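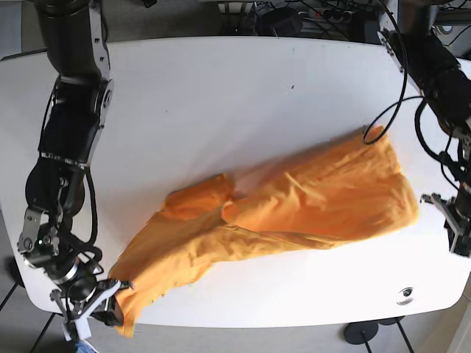

How do you get a crumpled cloth flat enough to fold without ironing it first?

Lay it on a big smooth table, find two corners that share an edge, and pull those apart before you touch anything else.

Posted in March by Endale
Search the boards... Go

I have a whole drawer of orange cloths (my dining room has a color theme, don't judge me!) and every one comes out of the basket in a twist. I start smoothing from the middle and end up with a little flap sticking up on one side and a long tail hanging off the table. What does everybody else do?

clavska_206 replied:
Oh, I know that flap! It's usually a corner that got tucked under, so I peel it back first and only then start smoothing. A white table helps me a lot too - bright cloth shows up so well on it, and you can see where the fold runs.

Purnura replied:
I have to disagree about starting with corners, sorry. On soft cloth I can never tell which corner I've got, and I've pulled plenty of them into a bow tie. I pick the whole thing up by one edge, let it hang, give it a good shake and lay it down again. Ten seconds and the wrinkles are half gone.

clavska_206 replied:
Shaking is fine if you have the room, but my kitchen is tiny and I'd take out the lamp.

Jurkmont replied:
My grandmother did both, shake and then corners, and she stroked the hems with the side of her hand while she talked to you. I still do it that way, and I leave the wrinkles that won't go. They're cloths.

Endale replied:
Thank you all, this is lovely. I'll try the shake on Friday when the next load is done, and move the lamp first!

We use cookies to remember your settings. Accept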